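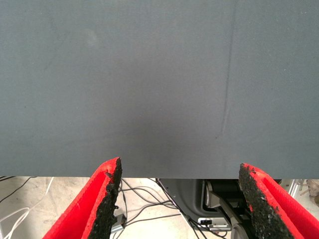
6月9日版。前の版は捨ててください(自分に言っている)。持ち時間は質疑込みで30分ではなくなったので、二節目のスキャナーの話は丸ごと削った。残っていたら読み飛ばす。

## 0. 始まる前

- 水。ふたを開けておく。前回は開かないペットボトルと一緒に登壇して、最後まで開かなかった。
- 手元用の照明が使えるか確認。使えないなら4節の実演は口でやる。
- サンプルは封筒から出さずに持っていく。先に出すと前列の人が触る。触った人の指の跡について後で話すことになり、気まずい。

## 1. つかみ:誰も見に来ない板の話

こんにちは。今日は「灰色の平らな板」の話をします。

(間。笑いが起きなくても進む。起きないと思う)

演題を出したとき、運営の方から「もう少し具体的な題にできませんか」というメールをいただきました。具体的にした結果が「展示背景用の灰色パネルの表面に出る傷み、その見分けと付き合い方」です。具体的になった分だけ、席が空きましたね。詰めて座っていただいて大丈夫です。

私は普段、小さな展示会場の設営をしています。皆さんが器や布や古い道具をご覧になるとき、その後ろに板が立っています。私の仕事はだいたいその板です。うまくいった日は、板の感想をひとつもいただきません。アンケートに「背景の板が」と書いてあったら、続きは読まなくても内容の見当がつきます。

灰色にする理由はよく聞かれます。白だと作品の影が目立つ。黒だとほこりが目立つ。灰色は両方がほどほどに目立つ。妥協の色です。妥協なのに、見本帳を開くと名前が立派なんですね。スレート、霧、港の朝、みたいな。港の朝を発注して届いたのが普通の灰色だったとき、こちらは苦情の言いようがありません。港の朝は確かにああいう色です。

→ ここで見本帳を持ち上げる。開かない。開くと風で落ちる紙が入っている。

## 2. 板の素性

表面がつや消しで、少しだけざらっとして見える灰色の板。会場で出くわすのは、大ざっぱに分けるとこの辺りです。

- フェルトを張ったもの
- 発泡の芯に紙を貼ったボード
- 表面に塗りやコーティングをしたシート

遠目には区別がつきません。近くても、けっこうつきません。私は一度、フェルトだと思い込んで面ファスナーを当て、見事に滑り落ちるのを依頼主と並んで眺めたことがあります。依頼主はとても静かな方でした。

見分けるには角か裏を見ます。表の真ん中をいくら睨んでも、板は何も教えてくれません。断面が出ていれば一目ですが、縁を巻いて仕上げてある上等な板ほど断面が隠れていて、素性がわからない。値段が上がるほど身元が怪しくなる商品というのも珍しいと思います。

私が長く使っていたのはSurnisという板で、青みのある灰色でした。悪くない板です。カタログには「均一な面」とあって、届いた日の夕方、倉庫の蛍光灯の下では確かに均一でした。翌朝、窓際に立てたら雲が浮いていました。

**ここで聞く:**「板を買ったとき、どんな光の下で確認していますか」
たぶん手は挙がらない。挙がったら名前を聞いて、あとで仕事をお願いする。

## 3. むら、曇り、線、点

本題です。傷みには名前をつけておくと、電話で話すときに便利です。うちでの呼び方なので、業界用語だと思って他所で使うと恥をかきます。私はかきました。

### むら

広くぼんやりした濃淡です。片側が少し明るく、別のあたりが少し暗い。これは半分が板のせいで、半分が光のせいです。困るのは、どちらの半分なのかがその場でわからないこと。

板を上下逆にしてみてください。むらが一緒に回れば板のせい、元の場所に残れば照明のせいです。二人でやる作業です。一人でやると、板を回している間に元がどうだったか忘れます。

### 曇り

白っぽい、薄いこすれ跡のようなもの。手、袖、梱包材、前の展示で誰かが貼った何か。犯人捜しはしません。捜すとたいてい自分です。

消そうとして濡れた布でこするのが一番まずい。曇りがひとつだった板に、こすった範囲の形をした立派な曇りができます。しかも縁がくっきりしている。元の曇りは誰も気づかない程度だったのに、今度のは絵の題名をつけて売れそうです。

乾いた柔らかい刷毛で、軽く、一方向に。それで変わらなければ放っておきます。

### 線

上から下へ、細く、かすかに走る線。折れなのか引っかき傷なのか、正面からでは決めかねることが多いです。斜めから光を当てて、影が片側につくなら折れの疑い。線そのものが光るなら表面がこすれた疑い。「疑い」としか言わないのは、これで断定してJouko Pitkänenに叱られたことがあるからです。

Joukoは私が最初についた設営の親方で、板に関しては裁判官みたいな人でした。私が「折れです」と言うと、老眼鏡を掛けて、外して、もう一度掛けて、「線だ」と言う。それ以上は決して言わない。当時は不親切な人だと思っていました。今、私は若い人に「線だね」と言っています。

(Joukoの話はここで終える。老眼鏡をテープで直した話まで行くと時間がなくなる)

線には途中で消えるものがあります。端から始まって、少し斜めに流れて、途中でふっとなくなる。こういうのは、消えた側を足元に回して、前に低い台でも置きたくなるんですが、線の濃いほうが上に残るので逆効果です。濃いほうを下。これは声を大にして言いたい。会場では小さい声で言います、開場前は皆さん気が立っているので。

### 点

小さな黒い点。最初の仕事は、それが「乗っている」のか「入っている」のかを調べることです。

息を吹く。動けば、ごみです。おめでとうございます。動かなければ刷毛。それでも動かなければ、点は板の一員です。爪でいく人がいますが、爪でいくと点が穴になります。点は三歩離れると見えませんが、穴は影が落ちるので三歩離れても見えます。

→ 実際に三歩下がってみせる。演台のコードに注意。

## 4. 実演(照明が使えれば)

サンプルを出す。立てて、手元の灯りを真横から。

話すこと:
1. 正面の光だと、ほぼ何も見えない。「きれいな板ですね」と言ってもらえる。
2. 真横の光で、見なくていいものが全部出る。
3. 斜め上、会場の普通の位置に戻す。残ったものだけ相手にする。

二番目の状態で依頼主に見せないこと。ここを強調。真横の光は私たちの道具で、依頼主に見せると、その日から依頼主も真横から見るようになります。小型ライトを買って持ってこられた方もいました。よく光るライトでした。

照明が使えない場合:口で説明し、両手で板の役をする。格好は悪いが、前回これが一番受けた。

## 5. Zesthorpeの件

失敗談を入れろと言われているので入れます。

4月に、Zesthorpeという会場で、Lemaireの布小物の展示を手伝いました。通路の両側をずっと灰色の板で囲う計画で、会場が用意した板が566枚。数は納品書にそう書いてあったので信じました。全部を見て、前に出せるものと後ろに回すものを分けるのが私の役目です。

初日の私は真面目でした。一枚ずつ立てて、斜めから見て、養生テープに「線」「点」「くもり」と書いて裏に貼る。夕方には、貼っていない板がほとんどなくなっていました。つまり全部に何かあった。基準がきつすぎたわけです。

夜、宿で基準を書き直しました。翌朝からは「作品を吊る高さに、立って気づくものがあるか」だけ。あるものは脇へ。ほかは黙って使う。これで進み方がまるで違いました。

脇へよけた板は、最後に数えずに返しました。Lemaireの担当の方に「何枚くらいだめでしたか」と聞かれて、「ほどほどです」と答えたのを覚えています。灰色の答えです。

開場してから、お客さんが一人、板の前で立ち止まってじっと見ていました。ああ、見つかったなと思って近づいたら、「この裏はお手洗いですか」と聞かれました。違いました。反対側です。

→ ここで会場が笑ったら少し待つ。笑わなければお手洗いの案内だと思われているので、すぐ次へ。

## 6. 直すか、隠すか、あきらめるか

補修材の話を期待して来られた方、すみません、短いです。

Skendineという補修用のペンが、うちの近所の画材屋で680円です。色は灰色と書いてあります。どの灰色かは書いてありません。私は買いました。塗りました。青みのある板の上に、少し茶色い灰色の線が一本、堂々とできました。つやまでありました。ペンは今、箱に番号を書くのに使っています。書き味はいいです。

つや消しの面に何かを塗ると、色が合ってもつやで負けます。これは腕の問題だけではないので、塗って目立ってしまった方も、そんなに落ち込まなくて大丈夫です。少しは落ち込んでください、板は板で値段がしますから。

隠すほうは簡単で、題箋を貼る、作品をずらす、灯りを少し振る。作品をずらすときは作家さんに理由を言わないこと。「こちらのほうが呼吸できますね」と言うと、たいてい喜ばれます。私はこの台詞を何度も使っていて、今日この中に作家さんがいらしたら、あれは本心でした。

あきらめるほうは技術が要ります。どこまで見たらやめるかを、見る前に決めておく。見ながら決めると際限がありません。板は見れば見るほど何か出てきます。夜中の二時に見ると、顔が出てきます。

## 7. しまい方(時間があれば)

- 立てて置く。少しでも斜めに長く置くと、反りが癖になる。
- 表と表を向かい合わせ、間に薄紙。薄紙をけちると、向かいの板の曇りが増える。
- 「使用済」とだけ書いた札は役に立たない。全部使用済だから。
- 角を床につけて回さない。みんなやる。私もやる。

倉庫の奥には、線の入った板を取ってある一角があります。いつか下地に使うつもりで。下地に使ったことはまだありません。先日片づけようとしたら、その板を隠すために別の板が立ててありました。

## 8. 質疑用メモ

全体を通しで読んで14分だった。話すともっと延びる。質疑に食い込んだら7節を飛ばす。

来そうな質問:

**布を張ればいいのでは。**
→ 張れます。そして布のむらの話が始まります。別の回で。

**新品なら問題ないか。**
→ 箱から出した時点で線のあった板を見たことがあります。新品という言葉は領収書のほうにかかっています。

**掃除機は使っていいか。**
→ 素性による。フェルトならブラシを外して弱く、と私はしている。塗り面には近づけない。口の角が当たる。

**お薦めの灰色は。**
→ 今使っている板と同じ灰色を買い足してください。同じ品番でも少し違うのが来るので、新旧は隣に並べず、角を曲がったところで切り替える。人は角を曲がると前の色を覚えていません。

**どのくらい使えるか。**
→ 「およそ3年」と答えておく。根拠を聞かれたら、うちの倉庫の話だと正直に言う。

質問が出なかったら、見本帳を回覧する。紙が落ちるので、最後列の人に拾ってもらう。

片づけ:サンプルを封筒に戻す。回覧した見本帳の「港の朝」のページが抜けていないか見る。前回はそこだけなくなっていた。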